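3.2 Platform preparation and cable routing

All trials were carried out on one full-size humanoid, designated Zustard, installed in a small room of the Fultevance laboratory. The room was left furnished. A long desk runs along one wall and a refrigerator stands against the back wall, and both served as fixed obstacles for the reaching tasks in Section 4. The available floor area limits the robot to standing work and short steps, so the preparation procedure was written for a machine that stays close to one position for the length of a session.

The stock machine carries its wiring inside the shell panels. This arrangement was abandoned in December after repeated intermittent faults on the arm bus, which could not be traced without removing the chest shell. The replacement harness, built by R. Keogh, runs outside the shells from the upper body over the torso and hips, with branches along the outside of each leg. Every branch can be unplugged and exchanged with the panels in place. The cost is slack: loops must be long enough for full hip flexion, and they hang free when the robot stands with its knees slightly bent. Slack length was set by moving each joint to both ends of its range by hand, with motor power off, and taking the longer of the two readings. A further 32 mm was added at the knee, where the first version of the branch pulled out of its connector.

The electronic modules on the chest were also moved to the outer surface. They can be reached with a short hex key and a connector puller. We did not fit covers. An earlier set of printed covers trapped heat over the motor drivers and was discarded after thermal shutdowns in two sessions.

Both shins were wrapped with white padding before the trials reported here (Figure 3). The wrap protects the shell from contact with the opposite leg during stance recovery. It is inspected before each session and replaced when an edge lifts. Wrap tension matters, as a tight wrap presses the thin cable on the outer shin against the shell edge and wears the jacket. Thakur's procedure is to apply the wrap with the cable held clear and then check that the cable slides freely by hand.
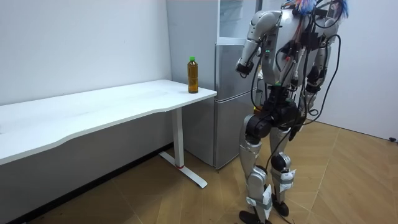
Figure 3. Zustard standing in the test room with the external harness fitted and both shins padded. Green indicator lights are visible on the torso near the shoulder and near the waist.

3.3 Startup checks and maintenance log

Each session began with the same checks. Battery voltage was read first, followed by bus enumeration and joint encoder offsets. Offsets were compared with the values stored at the last calibration, and any joint that differed by more than the tolerance in Table 2 was recalibrated against its mechanical stop. The operator then took hold of each external loop in turn and moved it while the bus error counter was watched. A counter that advanced during this step marked the branch for replacement, whether or not the joint still responded.

Faults were entered in the Dernska logging tool with the joint name, the time since startup and the part replaced. Routine entries, such as a renewed shin wrap or a reseated connector, were kept in the same log. From 4th March onward the log also recorded the joint temperatures at shutdown. Earlier entries lack this field and are excluded from the thermal analysis. The full log holds 3,695 entries, of which 2,692 were written by the startup script and the rest by an operator.

Connector faults formed the largest group of operator entries. Most were at the hip, where the harness bends through the widest angle. A strain relief clip of Güneş's design was fitted at both hips partway through the trials, and the two periods are reported separately in Section 5. The clip holds the branch on both sides of the connector and lets the loop between them move. It does not shorten the time needed to exchange a branch, which remained at up to 3 minutes including the bus check.

Actuator replacement was needed once, at the left knee. The unit had developed play that was audible during slow squats and appeared in the encoder trace as a step at each change of direction. After replacement, the joint was run unloaded through its full range before the leg was allowed to carry weight, and the balance controller gains were left unchanged.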